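**Pretuvar opens its flower-handling lessons to partner growers**

16/07/2021

Pretuvar has completed the first stage of Zumum, its programme for teaching robot arms to handle cut flowers by demonstration. The stage was carried out at the Ullel site, where staff guided an arm through the work by remote control and stored each attempt as a lesson. A total of 473 attempts were recorded, of which 354 have been accepted for training.

The programme deals with one narrow part of the packing trade. A stem must be taken from a holder, turned so that the head faces the right way, and set down with the others without bruising the petals. People learn this within a morning. Conventional automation has struggled with it, as no two heads are the same size and the arm cannot be given one fixed path to follow.

Under the Zumum method no path is written in advance. An operator sits at a desk with a pair of hand controls and watches the view from a small camera carried at the wrist of the arm. The arm copies the movement of the operator's hand, and the computer stores the camera view together with the position of every joint. After enough lessons, the arm is asked to attempt the task alone.

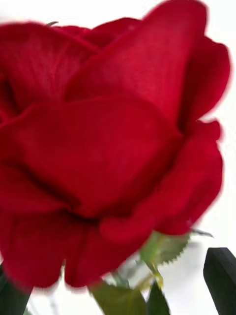
*A red rose seen from the wrist camera at very close range.*

Triin Sakalauskas, who leads the programme for Pretuvar, said that the choice of flower had been made early. "We were advised to begin with something sturdy, and there was a good case for that. Our growers pack roses, however, and they wished to see roses. An operator who is careful with a rose will be careful with most other things we are likely to ask for."

Operators were drawn from the packing hall as well as from the technical staff. Four members of the packing team took part, none of whom had used a remote arm before. Each was given a short period of practice with paper flowers and then moved on to fresh stems. Ms Sakalauskas noted that the packers' lessons were, on the whole, slower than those of the engineers and were accepted more often. The packers tended to pause before closing the gripper, and this pause now appears in the written guidance for all operators.

The guidance also covers the following points:

- The operator should approach from the side of the stem and keep clear of the head.
- A lesson in which the stem is dropped is to be kept and marked, and is not to be deleted.
- Speed should be even throughout, including on the return to the starting position.
- Each operator should stop for a rest after 4 lessons, or sooner if the hands are tired.
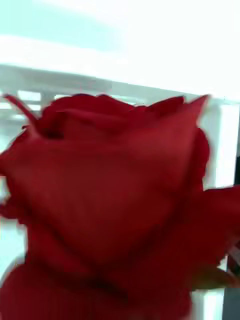 Camera placement remains the main open question for the second stage. The wrist position was chosen for its clear view of the fingers at the moment of grasping, and operators have asked that it be kept. It does have a cost when the arm comes in close. A single bloom can then take up most of the view, its petals smeared by movement, with only a narrow strip of white rail and slatted openings left above it to show where the arm is in relation to its surroundings. Cheung, the firm that supplies the hand controls, has proposed a second camera on a fixed stand, so that operators may look from one view to the other. A trial of this arrangement has been agreed in principle.

The review of the recorded lessons was carried out by hand. Two reviewers watched each attempt separately and were asked whether they would be content for the arm to repeat it exactly. Where they differed, the lesson was set aside. The attempts that were not accepted have been kept in a separate store and may be used later to teach the arm what a poor grasp looks like – a line of work that Pretuvar has not yet costed.

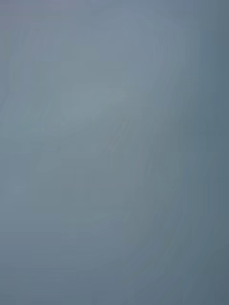
Reviewers were also asked to mark the start and end of the useful part of each lesson. This proved to be the slowest part of the work. Many operators left the recording running while they set down the controls or spoke to a colleague, and these passages had to be trimmed before training could begin. A foot pedal for starting and stopping the recording has been ordered from Cheung and will be fitted at both operator desks.

Early results should be treated with care. In unaided trials at Ullel, the arm was given 152 stems and was judged on whether each was placed without visible damage to the head. Pretuvar intends to publish the outcome once the trials have been repeated by staff who had no part in giving the lessons. Until then, no arm trained under the programme will be used on flowers intended for sale.

The second stage is due to begin in September. It will add stems of uneven length and holders that are only partly filled, and partner growers will be invited to send their own packers to act as operators. Places will be offered first to growers who already supply Ullel. Travel costs will be met by the programme, and operators will be paid at their usual rate for the hours spent at the desk.

"The people who do this work every day are the ones whose hands we should be copying," Ms Sakalauskas said. "We would ask growers to send us their steady packers, even if they are not their quickest."

Growers wishing to take part should write to the Zumum office at Ullel, giving the number of packers they are able to release and the varieties they handle. Those who attended the open morning at the site need not apply again.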